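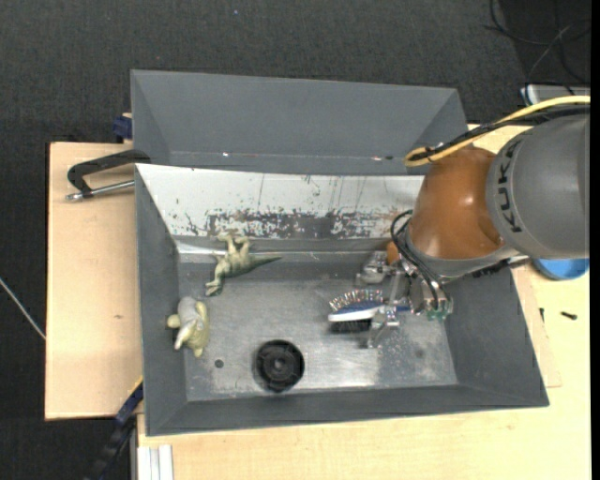 Two grey metal bins, one behind the other, with a brush in the front one.

Wesby: a word list for paint and finish wear

Welcome, and thank you for stopping by! Wesby is a small glossary of the words people use when they talk about old painted things (chipped, scuffed, crazed, chalky, rubbed through and so on), gathered from restorers, sign painters and a good many patient relatives. It began as a shared spreadsheet between Maeve Keogh and Riaan Zulu, and it grew the way these things do.

What you get

The list comes as 2 plain text files, one for the terms and one for the notes on usage. Each term has a short meaning, a spelling or two, and a sentence the way somebody really said it. Nuala Lynch went through the whole lot in July and untangled "flaking" from "peeling", which had been bothering all of us for ages.

Known gaps

Boat people are badly underrepresented, I'm sorry to say, and 24 of the terms still have no sample sentence. If you grew up around a boatyard, please do write in!

Using it

Help yourself, for work or for fun. A mention of Wesby is always lovely to see. Corrections go to Archie Baxter, who answers everything, though sometimes slowly.

Last updated Feb 28, 2020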